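4.2 Small soft goods

Of all the chores in our list, tidying small soft goods was the one we most looked forward to, and it did not let us down. Sorting a tray of bolts is close to a solved problem. Sorting a drawstring pouch, a ball of yarn and a pack of tissues is a lovely, messy problem, and it comes up in every home and in the packing corner of every craft shop. We collected 1231 hand-guided demonstrations of this chore, using the two-finger tool described in Section 3, and trained the Cropper policy on them with no change to its settings.

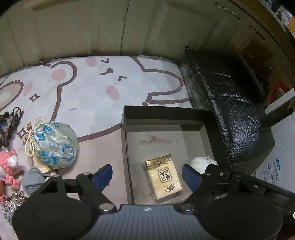
Figure 4. Tidying task with an open box on a printed cloth. A plastic-wrapped pack of tissues and a ball of white yarn lie in the box; a satin pouch and several yarn items lie outside it. The fingers are open.

We then ran 200 trials on the Vero arm. Crocheted pieces went surprisingly well! The fingers sink into the stitches, and a grasp that starts off center usually holds anyway. Wrapped packs were harder. The film slides and throws back bright glare, and in 13 trials the arm closed on nothing and carried on as if it had the pack. Cords gave the most trouble of all (a loop caught on a finger can drag a neighbor along with it), and we stopped 15 trials by hand for this reason.

So can a machine do this chore yet? For one box and a patient owner, we think it is very close. Meenakshi Thakur's suggestion of a short lift-and-look step after each grasp is tested in Section 4.3.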